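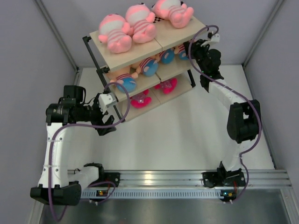
The Tramska type fair took up two floors of the old bindery in Irholm this June, and I went up with Mimoza Kos from our studio. Entry was $15 at the door. The program listed 1,612 registered visitors, up from 800 the year before, and the line for coffee was long by 10 a.m.

We started with Pascual Urrutia's talk on wayfinding for small hospitals. He spent most of it on arrows. He showed four rounds of a sign that patients kept misreading and the plain version the hospital kept. Aiman Liew's session on packaging grids was full, so we watched it from the hallway and missed the slides.

The exhibitors were mostly paper and ink. Popescu had a new uncoated stock in 2 weights, and I took swatches of both. The heavier one creases well but shows fingerprints.

After lunch we joined the letterpress tour downstairs. The proofing press was out for repair, so we set a few lines by hand and left them tied up in the galley.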